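Last updated: November

What a disassembly cell costs before it removes a screw

Most capital requests for a robot cell start with the arm. It is the largest single quote and the easiest to compare, and at Mellomstead it was also the item that caused the least trouble later. The refurbishing firm takes in mixed desktop computers and wanted one cell to pull hard drives, processors and memory. Gwenaël Brunet wrote the first budget and put 49 per cent of it against the arm and its controller. The gripper, mounts and cabling took 10 per cent, and fixtures were entered as a single line with no breakdown.

The fixtures line was the first to be reopened. Every part that leaves a tower needs a defined place to go, at a known height and angle, or the next movement has to begin with a search. A printed tray is cheap in material. The drawing time is not cheap, and it recurs with each revision.

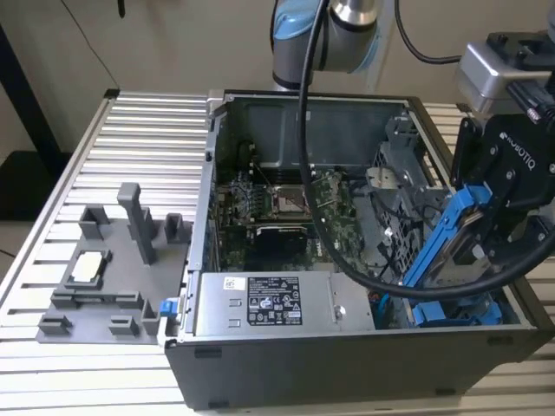
Issa Saliba would have spent the money in a different order: buy the bench, the trays and a stock of scrap towers first, run the work by hand for a quarter, and only then ask for quotes on an arm. Brunet's objection is that suppliers' lead times make this expensive, and that a hand trial says little about clearance around a gripper.

Clearance deserves its own entry in the plan. A drive caddy may sit close to sheet metal, with loose cable near the approach path. Fingers that close well on a caddy in the open may have no room to open inside the case. Mellomstead allowed for one set of fingers and bought four. Zetdale, which quoted for the integration, had listed spare fingers as an option on the last page, where they were missed.
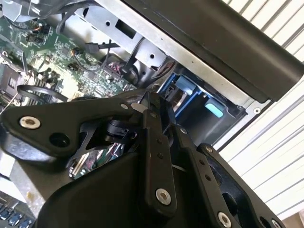

Counting the models

The second error was in the intake figures. The plan assumed a handful of common cases. A check of the goods-in records found 22 chassis types, several of them differing only in the drive bay or the latch. Each type needs its own taught positions, and some need a different tray. Brunet now budgets engineering hours per chassis type and treats the arm as a fixed cost underneath.

Sensing should be priced the same way. A view from the wrist shows what the fingers are about to touch; a fixed view shows where the case is on the bench. Buying one and adding the other later means paying for calibration twice. 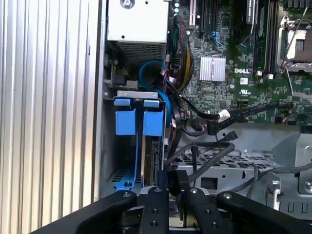

Maintenance is the remaining item. Lyimo, the distributor, offered a service contract on the arm alone. Fingers, pads and cables wear sooner and fall outside it — they should be carried as consumables from the first month. Drindine's planning sheet, which Mellomstead adopted after the second revision, has a separate column for this and another for operator time spent clearing faults. The second column is still blank in the current version.

Reader comments

M. Orrin: Was drive erasure in the same budget? On our site it was a separate request and held everything up.

Tessaly: Agree on the fingers. Ask for the drawings as well as the spares.

pkw: 22 types sounds low for mixed intake. Does that include small form factor?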